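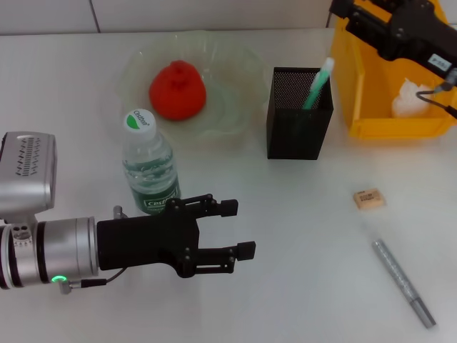
Good morning. I want to talk for half an hour about drinking water, and mostly about the idea that all of us should be drinking far more of it than we do. You'll have heard the advice. Eight glasses a day, carry a bottle, sip before you're thirsty, because once you're thirsty it's already too late. The bottle on the table here, the Cestbon with the green label, is partly full, and I'd bet that a good few of you looked at it and felt slightly guilty about your own. That guilt is what I'm interested in. Where did it come from, and is there anything behind it?

(Ask for hands: who has a bottle with them? Who would have had one at school? Wait. The older half of the room usually laughs.)

Start with the eight glasses. I have tried to find the person who worked that number out and I can't. There are old recommendations that give a daily amount of water, but they tend to count the water in food as well, and food has a lot of it. Soup, fruit, rice, potatoes, even bread. Somewhere along the way the food dropped out and the glasses stayed. I'd like you to be suspicious of any health rule that comes as a round number and is the same for a bus driver in Clultham in winter and a roofer in July.

Then the business of thirst being too late. Think about what that claims. It says that a signal every animal relies on is broken in us, and only in us. For healthy adults doing ordinary things, thirst starts up early and does its job well. There are real exceptions and I'm going to name them, so that no one goes home and tells their gran I said not to bother. Older people can feel thirst less. People with kidney stones are often told to drink more, and they should. Some medicines change things. Hard work in heat changes things a great deal. If your doctor has told you something about fluids, your doctor wins.

(Slow down here. Last time Bevan Rutherford said I rushed the exceptions and two people came up afterwards worried.)

Now the office scheme. Some of you were at Ellery when the hydration challenge ran. Everyone got a 500 ml bottle and a chart, and for 30 days you ticked off your refills. At the end a summary went round saying that staff felt more alert and had fewer headaches. I asked Marama Whitcombe for the form they'd filled in, and she kindly dug it out. The question was, "Do you feel better since drinking more water?" Well. You've just spent a month ticking boxes next to your manager's boxes. What are you going to say?

There was no group carrying on as normal. There was no record of headaches from before. Of the 195 people who signed up, the summary doesn't say how many handed in a form at the end. I'm not accusing anyone of cheating. I think they meant well and asked a question that could only go one way.

Endang Siregar put the other side to me, and I'll give it a fair hearing. Her point is that water is cheap and harmless, so what does it matter if the reasons are shaky? If people swap a fizzy drink for a glass from the tap, good. I agree with the last bit. Swapping out sugar is a decent reason to drink water and I wish the posters would just say so. But harmless isn't quite right. Drinking huge amounts very quickly can make you seriously ill, and it has happened to people in long races who were told to drink at every stop whether they wanted to or not.

And cheap depends on where it comes from. At the Clondeslow sports day the organisers bought in more than 200 bottles, with two working taps on the wall of the changing block. I drank from one of them. It was fine.

(If Brodie Dunstan is in, he'll say the taps were hard to find. He's right, they were. A sign would have done it.)

A word on the pee chart, the one on the back of toilet doors with the shades of yellow. It's not useless. Very dark can mean you need a drink. But vitamin tablets change the colour and so does beetroot, and I'd query the charts that treat pale straw as a warning and want you to aim for clear. Ask who printed the chart. The one at my gym had a drinks company along the bottom.

Same question for the Brarkadov leaflet, which is on your chairs. Turn to the back page. It says "studies show" twice and doesn't name one. Mereana Tapsell wrote to ask which studies and was sent another copy of the leaflet.

What do I do myself? I drink when I'm thirsty, I have tea, and I have a bit extra when I'm digging the garden in hot weather. I don't keep count.

(Questions. Coffee will come up first: yes, it counts towards your fluids. Leaflets back in the box by the door, please.)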